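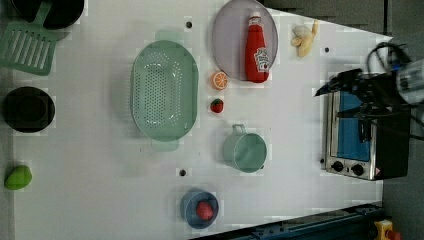

Trutholm Food Services, Department of Workplace Operations

To: Turlow staff list
Subject: Re: Questions on the Olimis stations and job duties
Date: August 7, 2019

Colleagues,

The Department received the message quoted below and is replying to the full list, as several employees have raised the same points with their supervisors.

> The notice posted in May said the Olimis stations would "support"
> kitchen staff at Turlow. It did not say what happens to prep
> assistants on the early shift. Are hours being cut? Who is
> responsible when the arm drops something or stops? And will those
> of us asked to run the table be paid at the operator rate or at
> our current one?

Hours. No scheduled hours at Turlow will be reduced under the present phase. The 26 prep assistants on the early shift keep their current schedules through the end of the trial. Any later change would be announced on this list and discussed with employee representatives before it takes effect.

Duties. The work at the practice table is done with a toaster oven, a colander, a plate, pots and toy food. Station staff set out the items, start each run, watch the arm and record the result. A run in which an item is dropped or missed is logged in the same way as any other. To date, 3,872 runs have been entered in the Kocsis log.
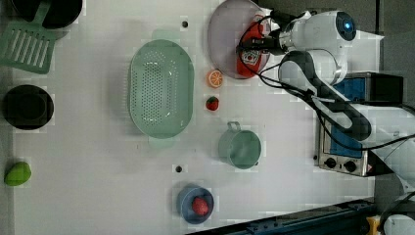 Olimis practice table, with the arm over the plate and the toaster oven at right.

Employees assigned to the table have told us that long periods of watching are more tiring than they expected. The Department accepts this point. Beginning with the next schedule, no one will be assigned to a station for more than 100 minutes without a change of task, and the log form will be shortened so that it can be completed while standing.

Responsibility. An employee who stops the arm for any reason is acting correctly and will not be asked to justify the stop. Dropped items and failed runs are not counted against the person on duty. Faults are to be reported to the station lead, who will decide when work resumes. Staff should not move cables or reach over the table while the arm is powered.
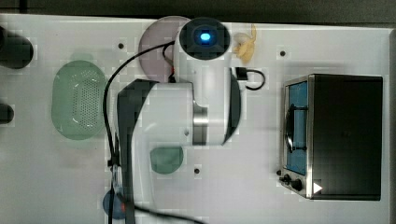 Pay. Time spent at a station is paid at the operator rate from the first hour, including training. Employees who worked at the table before this rule was confirmed will receive the difference in their next regular pay. Those who believe their station time was recorded incorrectly should send the dates to the payroll desk.

Training remains open to all 115 Turlow employees. Participation is voluntary, and declining will have no effect on evaluations. Sign-up sheets are kept at the supervisor's window.

Further questions may be sent to this list or to the Department directly.

Department of Workplace Operations
Trutholm Food Services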